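Chapter 4
Holders, Racks and Small Stands

Before you start

You will need the work table from Chapter 3, cleared and wiped. Read the whole of this opening before you begin the first exercise on page 99. The words in the margin list are used throughout the chapter, so learn them now: base, arm, upright, footprint, reach.

4.1 What a holder does

Most of the things we use every day will not stay where we put them. A roll runs off the worktop. A stack of cups leans and then falls. A holder is anything that keeps an object in one place and lets a person take it out again and put it back. Both halves of that sentence matter. A box with a tight lid keeps things in place very well, but it makes a poor holder for something that is wanted twenty times a day.

In Chapter 3 we looked at shelves and drawers, where the furniture does the holding. In this chapter we deal with small holders that stand on a table or counter and can be moved. They are cheap, they are easy to get wrong, and they are found in every kitchen, office and waiting room.

Every standing holder has two parts. The base rests on the table and takes the weight. The arms, or the walls if it has walls, rise from the base and stop the contents from moving sideways. Some holders have a third part, a central upright, which passes through the middle of a roll. Holders with an upright are covered in section 4.3.

The base may be solid or it may be a ring. A ring uses less material and leaves the middle open, so crumbs and dust fall through to the table and can be wiped away. A solid base is heavier for the same width and is harder to tip over. Arms made of wire or thin rod show the contents at a glance – useful where somebody has to see when the stock is running low.

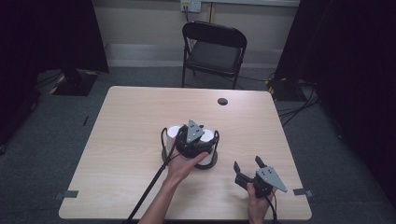 Figure 4.1 A black holder with a ring-shaped base and curved arms, on a light wooden table.

Look at the way the arms in Figure 4.1 curve as they rise around the white cylinders. A curved arm can guide an object towards its place as it is lowered in. A straight arm has a sharp end at the top, and the user has to aim more carefully.

4.2 Footprint and reach

The footprint of a holder is the area of table it covers. The reach is the distance from the user's side of the table to the holder. A small footprint saves space, but a tall holder on a small base will tip if it is knocked near the top. As a first rule, measure the height of the loaded holder and the width of its base. If the height is more than twice the width, test it by hand before you put it into use.

Reach is often forgotten. Halldóra Egilsson studied the tea counters at the Zorthorpe training centre in October and found that staff had pushed the cup holders back against the wall to make room for trays. She moved them 17 centimetres forward and put the trays behind. Her notes are printed in full on page 334.

Keep both measurements in your workbook. You will need them for Exercise 4A.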